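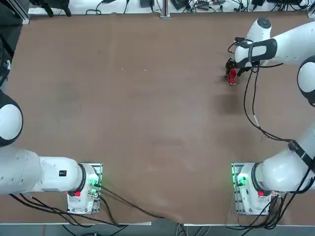

4.2 Open day at Illusau

The open day was the first time the two-arm bench was run in front of people who had not helped build it. Date was 2022-11-09, doors open from mid-morning until the building closed. We had planned a quiet demonstration for partner groups from Grirkwood. What we got was a good deal busier, and the protocol below was partly rewritten on the day.

Setup as in Section 3. Two arms, each on its own metal plate at the near side of the board, facing the same work area (Fig. 4). Objects were handed over one at a time by the operator and the rest kept in a tray off the bench. Control software was the Coman build used for the earlier trials, no changes except a lower speed limit for both arms. The limit was asked for by the safety office and we kept it afterwards.

Figure 4. Two-arm bench. The right gripper is closed on a small red object; the left arm reaches out of view.

Each demonstration had the same three steps. Pick up with one arm, pass to the other, put down at a spot picked by a visitor. Visitors pointed, the operator typed in the spot. A. Cheon and N. Ông shared the operator's chair, T. Vũ talked to the visitors and wrote down what they asked. B. Yuan kept the log. Groups were let in up to 50 at a time, which was too many for the room - people at the back saw very little and said so on the forms.

Over the day the log holds 776 pick attempts. We do not report a success rate for these. The spots were chosen by visitors, some of them at the very edge of reach, and the operators sometimes stopped a run early when somebody leaned over the board. Treat the log as a record of use, not as a test. The failures are still worth a look though. Most fell into two kinds: the pass between arms, where the second gripper closed a little late, and the put-down near the far edge, where the forearm shadow fell over the target and the overhead view lost it. The second kind had never come up in the lab. We had always worked with the blinds down.

Cables were the other trouble. On a bench used by one careful person they can hang where they like. With the arms swinging out to spots nobody had planned, the gripper lead caught twice on the upper link and the run had to be stopped by hand. L. Dương retied the leads over the lunch break and it didnt happen again. For the October rehearsal we had used a shorter lead, and in hindsight should of kept it.

Visitor questions. Vũ's notes cover both sessions. The most common question by far was what happens if you put a hand in the way. Next was why the arms are so slow. Children asked if the two arms could shake hands, and late in the afternoon Cheon wrote a short routine for it, which then had to be shown to every group. It is in the Pornano repository with the other scripts, untested beyond that day.

Changes made since. Groups are now capped, the spot is entered on a touch screen by the visitor, and a lamp has been fixed over the far edge. The full log, 2789 lines including operator remarks, is given as extra material. Remarks are left as typed, spelling and all. Section 4.3 goes back to the lab trials, where the same pass was repeated with the new gripper timing.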